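首页 > 软件工具 > 数据采集与标定
产品介绍 | 下载 | 更新日志 | 常见问题 | 联系我们

Vemenis 采集与轨迹处理软件(桌面版)

2021年10月27日更新

大家好,我是 Annelies Ruchti,在 Zondov 管 Vemenis 这条产品线。页面上原来那篇介绍是两年前写的,界面都改了好几轮了,我干脆从头写一遍,想到哪儿写到哪儿,大家凑合看哈!

先说它是干嘛的。Vemenis 装在一台普通的工作站上,把手持夹爪、头戴设备和背包单元送过来的数据收到一起,对齐时间,算出夹爪在空间里的轨迹,再切成一段一段的,导出给训练用。说起来就一句话,做起来嘛……做过的都懂。光是时间对齐这一块,我们就重写过三次。

时间对齐现在是这么弄的:每路数据进来先打本机时间戳,后台跑一个小的估计器,持续修正各路之间的偏移。录制过程中你会在右下角看到一条细细的曲线,平的就没事,翘起来了就点一下“重新锁定”,不用停录。(以前是要停的,被用户骂惨了,我自己也骂。)

多人同时录也支持。一个工程里可以建好几个工位,每个工位绑自己的设备,互相不串。我最喜欢的是“总控”页,谁在录、谁掉线了、谁的硬盘快满了,一眼就看到,也可以从这儿统一开始、统一停。人一多,靠喊是真的喊不过来。
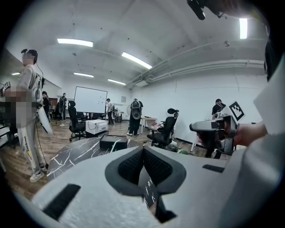 统一停止之后,软件会自动给每个工位各存一份,文件名里带工位名和任务名,模板可以自己改。我建议任务名用短一点的英文,中文也能用,就是有些下游脚本遇到中文路径会闹脾气,这个真不怪我们!

再说定位。Vemenis 默认用视觉加惯性来估计位姿,基准标记是可选的辅助。装了标记的设备,在“标记”页里填好编号和边长就行,边长请拿卡尺量,别照着打印稿上的尺寸填,打印机缩放这个坑我踩过,整整一个下午的轨迹全是歪的。没装标记也能跑,只是走到大白墙前面的时候特征少,置信度会往下掉,轨迹回放里那一段会变成橙色。橙色的段落不一定要扔,先放大看看,很多时候平滑一下就能用。

平滑和重规划用的是 Riedl 模块。它会把人手的轨迹换算成机械臂走得出来的轨迹,顺便检查关节限位和速度。哪一段机械臂够不着,它会直接标出来,还会给一个最接近的替代姿态,要不要采用你自己定。单段轨迹上限是 2000 个路点,超了会自动拆成两段,衔接的地方速度是连续的,放心。

夹爪开合这部分,7月那版改动比较大。以前只给一个开合宽度,现在多了一路“接触置信度”,是从手指附近的画面里估出来的。遇到反光的桌面、深色花纹的桌面,老版本容易把花纹当成物体边缘,新版好多了,不过还没到我满意的程度。如果你那边误报特别多,把“桌面抑制”往右拉一格,先别拉到头,拉到头薄东西也会跟着没了。

隐私这块问的人不少,单独说一下。导出时可以打开人物遮挡,脸部默认打码,手和躯干要不要处理可以单独选。遮挡是写进导出文件里的,原始文件不动,所以请自己管好原始文件的权限。

授权和规格
· 单工位授权,编号 3378,买断,含一年更新
· 多工位授权,按工位数报价,写信来问就行
· 缓存:每个工位至少留 600 GB 空闲
· 安装包:352 MB,离线安装
· 系统:Linux 和 Windows 都可以,Linux 上我们测得更多

显卡没有也能录,就是轨迹解算要慢不少,晚上挂着跑、早上来收,也是一种活法。有显卡的话在设置里勾上“加速解算”,第一次启动会编译一会儿,界面看着像卡住了,别关它!

做项目管理的朋友可以顺手装一下 Hiltside 插件,它把录制段落变成一张任务表,可以打标签、写备注、退回重录。我自己每天都开着。表格能导出成 CSV,列的顺序目前改不了,已经在排了。

从旧版升级的话,先把工程目录整个拷一份,再装新版,打开时会问你要不要转换格式,选“转换”就好。标定文件不会转,得重新导入一次,位置在“设备”页最下面那个灰色按钮,有点难找,下一版我把它挪上去。

试用版功能是全的,只是导出时每段会带水印字段。装完有问题直接在下面留言,或者发邮件写上你的系统版本和日志,我基本当天会回。

分享 (17) | 收藏 | 评论 (9)
标签:轨迹处理、多机采集、手持夹爪、标定
上一篇 | 下一篇 | 返回列表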